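Shop > Sorting and Packing > Blue Bins with Steel Rail

Plolik Bin Station, blue with steel rail

The Plolik is a packing station for small shops and home sellers who must sort plates, bowls and other tableware before shipping. It consists of large blue plastic bins and a long steel rail which you fix across the front. We sell it from our warehouse in Prernovcombe, assembled or in parts.

The bin wall is smooth plastic, so dust and paper crumbs can be wiped away with a damp cloth. The rail has a tall flat face and a folded lip at the bottom. It is polished, and for this reason it will show fingerprints and small scratches after some weeks of work. This is normal and does not change the strength.
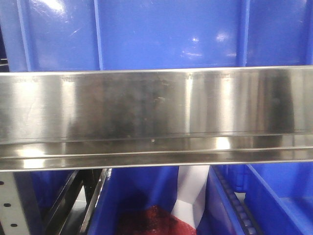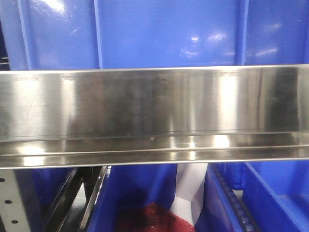

The rail and the blue bin wall

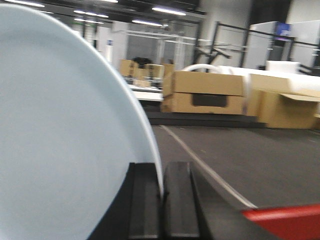

A light blue plate, with cardboard boxes behind

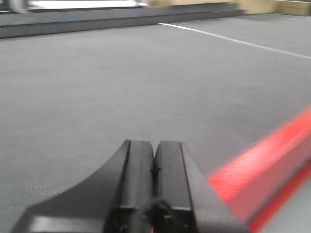 Each bin can carry 40 kg when the weight is spread evenly. Please do not drop plates into it from above – put a folded cloth or a sheet of foam on the bottom first. For plates we recommend to stand them on the edge, with paper between every two. The cartons are not included, but our double-wall carton in packs of 10 fits well for dinner plates.

Rail length: 200 cm
Bin height: 80 cm
Color: blue
Delivery: on one pallet, to the door

Assembly takes two people. First place the bins on a level floor, then hang the rail and tighten the screws only by hand. When everything is straight, tighten them with the key from the bag. Do not use steel wool or strong cleaner on the metal.

Spare rails and single bins can be ordered separately. For questions on size or for an offer on several stations, please write to Defne Demirtaş in our sales office. Orders received before the end of December are sent with the old price – later orders follow the new list, valid from January 1, 2026.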